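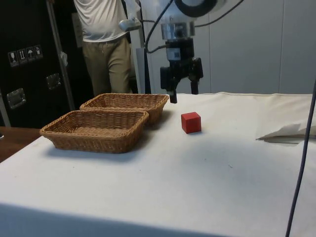

A Clemow practice cell, with two baskets and a red cube set out beneath the gripper.

Clemow opens its cell care course to small workshops

Jul 31, 2021 - Clemow is very pleased to announce that its cell care course, which until now has only been offered to our own fitters, is open for booking by any workshop that keeps a robot arm and would like to look after it with a bit more confidence.

The course lasts 2 days and has grown out of the service visits our team has been making since December. Over 214 of those visits we kept meeting the same handful of troubles - a cable rubbing where it shouldn't, a gripper finger that had worked its way out of line, a taught position that had wandered after somebody moved the table - and it seemed a shame that people were waiting for a van when they might have put things right before lunch.

Mwanaisha Muriithi, who leads the service team and wrote most of the course notes, has kept the teaching cell as plain as she could. There is a cloth on the table, a couple of wicker baskets and a small red cube, and that is very nearly all anyone needs for the first morning.

"I love the cube," she said. "If your arm can come down over it squarely, close on it gently and let it go in the basket you meant, then most of your setting up is sound. If it can't, the cube will tell you where to start looking, and you haven't damaged anybody's stock finding out."

Those attending will learn to check the joints and wrist for play, route and tie back the cables so that they follow the arm through its full reach, clean and align the gripper fingers, and teach the home position afresh after a repair. The second afternoon is given over to faults, which the tutors set up in advance and are rather too fond of.

Owino, the joinery firm, sent four of its staff to a trial run earlier this summer. Kimutai Koech, workshop manager there, said: "We'd always treated the arm as something you mustn't touch. Now we have a checklist of 13 items taped up by the cell, it gets done before the first shift, and I've stopped dreading the gripper change."

Courses will be held at our Duleck training rooms, with tea, lunch and a printed copy of the notes included. Places are kept to six at a time so that everyone gets a proper turn at the controls. Workshops with a Sekex service plan can claim £100 off each booking.

To reserve a place, or simply to ask whether the course would suit your own machine, please ring the Clemow service desk. We do enjoy a chat.

Ends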